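Ceiling void survey, phase two: what we are looking for and why it takes so long

The second phase of the ceiling void survey at the Plenholm building starts in June. Phase one covered the plant rooms and the two stairwells. Phase two covers the open rooms on the upper floor, where the ceiling is dark and continuous and the services above it are poorly recorded. Tenants on that floor have asked what the work involves and how long each room will be out of use.

The purpose of the survey is to establish the leakage rate of the return air path. On the upper floor the void above the ceiling acts as a plenum: return air is drawn through it to the air handling unit without dedicated ductwork. This arrangement is cheap to build and works well while the void is tight. When cable trays, sprinkler drops and partition heads are added over the years, each one leaves a gap, and the unit begins to pull air from places it was never meant to. The usual symptoms are doors that resist opening, a temperature difference between neighboring rooms on the same thermostat loop, and dust lines at the top of partition walls. The upper floor has all of these.

Phase one recorded 67 penetrations in total. Of these, 31 had no sealant at all and 12 had sealant that had pulled away from one side. The remainder were sound. The worst group was at the head of the east stairwell, where a row of abandoned conduits had been cut flush and left open. Those have been capped. Static pressure at the return inlet has been logged before and after the repair, and the two sets of readings will be published together when phase two closes, so that the comparison is made on the whole system and not on a single riser.
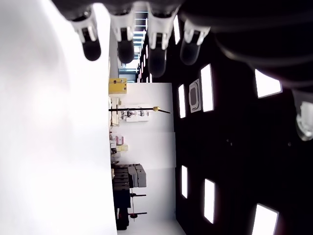 ELTBY, June - Work on the upper floor will proceed one room at a time, from the north end to the south. Each room will be isolated from the return path with temporary film, and a calibrated fan will be set in the doorway. The fan holds the room at a fixed pressure difference while the flow needed to maintain it is read at several points. The slope of that curve gives the leakage area. A tracer smoke pass follows, with the fan still running, to locate the individual gaps.

Tenants should clear the doorway and leave a path 800 millimeters wide to each outside wall. Windows must stay shut for the whole of the test, including the small top lights. Desktop fans and portable heaters should be switched off at the plug. Fixed equipment can stay where it is. Loose paper should be put away, as the airflow near the doorway is strong enough to lift it.

The tracer smoke is a water and glycol mist. It leaves no visible residue at the quantity used, but it will set off optical smoke detectors, and the detectors in the room under test will be isolated at the panel. A fire watch will be kept for that period. The rest of the floor stays on normal detection.

Sealing will be done by Radwan under the existing maintenance contract. Small gaps around cable get an intumescent mastic. Openings wider than a thumb get a mineral fiber batt cut to fit, with mastic at the edges. Where a penetration crosses a fire-rated line, a numbered tag will be fixed next to it and the tag number entered in the register. Please do not remove these tags, and do not pull new cable through a tagged opening without a permit.

The Muvham annex has ducted return and is outside the scope of the survey. Its filter change goes ahead as normal.

Questions about room order or access should go to Araba Korletey at the building services desk. The draft room order is posted by the upper floor elevator, and requests to swap a slot can be written directly on the sheet.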